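Zustasia Onari set-up guide
Section 4: Bathrooms

Do the hallway and kitchen sections first. Allow time, bathrooms are fiddly. Notes by Vivek Kushwaha, last checked 5th January.

4.1 Before you start

1. Battery over 2,000 on the Cusis panel. Lower than that, charge and come back.
2. Lights on. All of them.
3. Load the linen task: basket in one gripper, towel in the other. Arms up, clear of the floor.
4. Drive in slowly. Stop short of the shower tray. 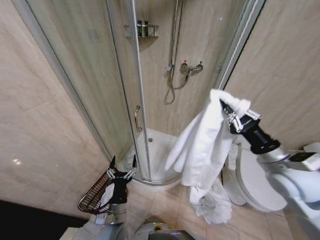 5. Press Hold and wait for the tone. If no tone after 2 tries, restart the arm controller and go back to step 3.

CAUTION: Keep hands out of the finger linkages while Hold is on. Fingers can still close.

4.2 Glass and chrome

1. Select Wrist View. Shiny rooms need the glass setting, default is Off.
2. Set Glare to 1,000. Tiled rooms with no glass can stay at the factory value, 2,355.
3. Mark curved doors by hand, edge by edge. Auto mark doesnt like curves.
4. Mark handles seperately from the glass. Save.
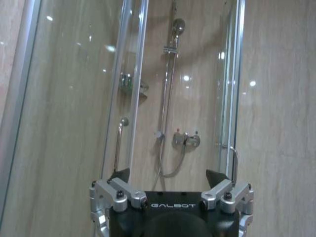
4.3 Doors and exits

1. Turn the base towards the door. Small turns, tight room.
2. Mark the lever handle and the hinge side. Wrong side = robot pushes when it should pull.
3. Add signs and wall plates as Ignore.
4. Save the room, name it, send to the Lukáč base unit.
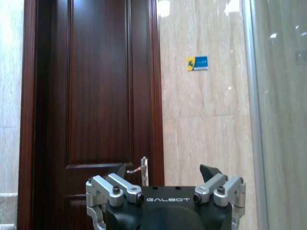
Fig. 4c. Wrist view, door with lever handle

Note: door replaced or rehung? Redo 4.3 only.

Stuck? Ask for Emília Machala on the set-up line, have the room name ready.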